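Stonda 절화용 수분 유지 상자 SH형

장미, 카네이션, 알스트로메리아 등 절화를 세워서 운송하는 골판지 상자와 물받이 세트입니다. 남미 산지에서 수출용으로 쓰던 규격을 바탕으로 만들었고, 국내에서는 농장 출하, 공판장 반입, 도매상 간 이동에 주로 쓰입니다. 제조는 Urkico, 국내 공급은 Stonda가 맡습니다.

제품 구성
겉상자(이중 골판지, 손잡이 구멍 타공)
물받이 통(폴리프로필렌, 재사용 가능)
고정 띠 2개
통풍구 덮개 스티커
조립 안내문

겉상자와 물받이 통은 따로 주문할 수 있습니다. 물받이 통만 추가로 주문하실 때는 기존에 쓰시던 상자의 높이를 먼저 알려 주십시오. 구형 상자에는 SH형 물받이가 들어가지 않습니다. 바닥 모서리의 곡률이 달라 억지로 밀어 넣으면 골판지가 찢어집니다.

용도
뉘어서 포장하는 건식 상자는 적재 효율이 좋지만 도착 후 재수화에 시간이 걸립니다. SH형은 줄기 끝이 물에 잠긴 상태로 이동하므로 매장에 도착하면 상자째 저온고에 넣어 두었다가 필요한 만큼 꺼내 쓸 수 있습니다. 대신 같은 부피에 실리는 송이 수는 건식보다 적습니다. 항공 운임을 무게로 계산하는 구간이라면 물의 무게도 따져 보셔야 합니다. 장거리 항공 구간은 건식으로 보내고 국내 도착 후 SH형으로 옮겨 담는 거래처가 많습니다.

담을 수 있는 양은 줄기 굵기에 따라 달라집니다. 중간 굵기의 스탠더드 장미는 한 상자에 200송이까지 넣을 수 있습니다. 스프레이 품종은 꽃머리가 벌어지므로 이보다 적게 잡으십시오. 수국과 거베라에는 권하지 않습니다. 수국은 꽃머리끼리 눌리고, 거베라는 별도의 머리 받침판이 필요합니다. 받침판은 현재 취급하지 않습니다.

조립과 사용
겉상자를 펴서 바닥 날개를 짧은 쪽부터 접습니다. 물받이 통을 넣고 네 모서리가 바닥에 닿았는지 손으로 눌러 확인합니다. 물은 통 안쪽 눈금선까지만 채웁니다. 눈금선을 넘기면 차가 급정거할 때 물이 넘쳐 골판지 아랫단이 젖습니다. 보존제를 쓰실 때는 제조사가 정한 희석 비율을 따르고, 먼저 물에 완전히 풀어서 부으십시오. 가루를 통에 바로 넣으면 바닥에 가라앉아 다음 세척이 번거로워집니다.

꽃다발은 바깥쪽부터 세우고 가운데를 마지막에 채웁니다. 고정 띠는 줄기 중간 높이에 두릅니다. 잎이 물에 잠기지 않도록 아래쪽 잎은 미리 훑어 주십시오. 뚜껑을 닫은 뒤 통풍구는 저온 차량에서는 열어 두고, 바람이 직접 닿는 적재함에서는 스티커로 막습니다.

쌓는 높이는 같은 규격끼리 2단까지입니다. 건식 상자를 SH형 위에 올리는 것은 괜찮지만 SH형을 건식 상자 위에 올리지 마십시오. 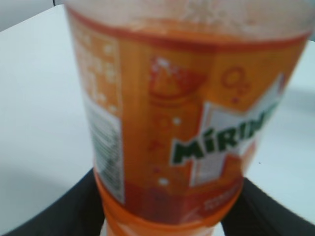

Leandro Benítez는 통 세척이 생각보다 손이 간다고 적었습니다. 장미만 넣을 때는 물로 헹구면 끝나는데, 알스트로메리아를 며칠 담아 두면 안쪽 벽에 미끈한 막이 생겨 솔질을 해야 한다는 것입니다. 눈금선이 통 색과 비슷해 새벽 작업장에서는 잘 안 보인다는 말도 남겼습니다. 상자 강도에는 불만이 없고, 같은 겉상자를 네 번 돌려 썼다고 합니다.

눈금선은 다음 생산분부터 진한 색으로 인쇄됩니다. 이미 보유하신 통은 교환 대상이 아니며, 요청하시면 덧붙이는 눈금 스티커를 보내 드립니다.

세척과 보관
물받이 통은 사용 후 바로 비우고 중성세제로 닦습니다. 염소계 소독제를 써도 되지만 담가 두는 시간은 40분을 넘기지 마십시오. 오래 담그면 표면이 하얗게 일어나고, 그 부분에 오염이 더 잘 낍니다. 씻은 통은 뒤집어서 말린 다음 겹쳐 보관합니다. 물기가 남은 채 겹치면 서로 붙어서 잘 빠지지 않습니다.

겉상자는 접어서 바닥에서 띄워 보관하십시오. 아랫단이 한 번 젖었다 마른 상자는 겉으로 멀쩡해 보여도 하중을 견디지 못하므로 출하용으로 쓰지 말고 매장 안 이동용으로 돌리시기 바랍니다.

호환 제품
Gement 운반대: 맞음. 한 층에 네 상자가 들어갑니다.
Huenchumán 농장 표준 파렛트: 맞음. 가장자리 여유가 적으니 랩을 두 겹 감으십시오.
구형 SG 뚜껑: 맞지 않음.

주문
겉상자는 19매 묶음 단위로 나갑니다. 낱장 판매는 하지 않습니다. 물받이 통은 한 개부터 주문할 수 있습니다. 평일 오전 11시 전에 들어온 주문은 당일 출고하며, 5월은 물량이 몰려 출고가 하루 이틀 늦어질 수 있습니다. 겉면 인쇄를 원하시면 도안 파일을 함께 보내 주십시오. 인쇄는 한 가지 색만 가능하고, 통풍구와 손잡이 주변에는 넣을 수 없습니다.

반품은 묶음을 풀지 않은 상태에서만 받습니다. 운송 중 파손된 상자는 받으신 날 사진과 함께 알려 주시면 다음 주문 때 같은 수량을 더해 보내 드립니다.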